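Handheld gripper check before garment collection – Tresgate rooms, December round
Comments by Ludivine Leclerc

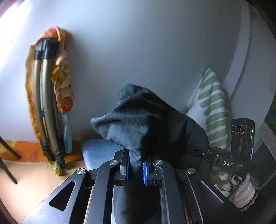

We go through this list before every block of 20 demonstrations, and I've written my comments in under each item as I always do, so please forgive the length. The question this round is whether a policy trained on demonstrations from several homes picks up clothing better than one trained in a single room, and a fault in one tool would muddy that comparison badly. Dark garments are the ones to watch. With a charcoal-grey piece pinched between the blue pads, check that the peak of the fold stands clear above the jaws, and that the cloth draping behind hasn't found its way into the linkage.

1. Finger pads
OK. Ribs clean, no lint. Gruber asked if we could stretch the wipe-down to every second block and I'd really prefer we didn't, at least with the fleece.

2. Pivot screws, both arms
OK after attention. One was a hair loose on the spare tool and I snugged it up by hand. Please don't use the power driver!

3. Rail travel
OK. Opens and closes fully, no grit.

4. Camera module and bracket
OK. Green light on, lenses wiped, bracket doesn't wobble when you waggle the handle (do waggle it).

5. Grip and trigger comfort
See comment. Two of our collectors said their hands were tired by the end of a block, so we're taking a proper break at the halfway point from now on.

6. Room
OK. Lamps left as the household has them – we want the rooms to differ, so resist the urge to tidy.

7. Recording and sync
Not passed the first time. Of 20 trial pickups, 18 came through whole and 2 had gaps in the gripper width signal. Cuven swapped the cable and we repeated the set without trouble. The old cable is in the Birketti box with tape on it, please leave it there.

Cleared to collect. Next check after the block, same list, and write your comments in even if they seem small.

L.L.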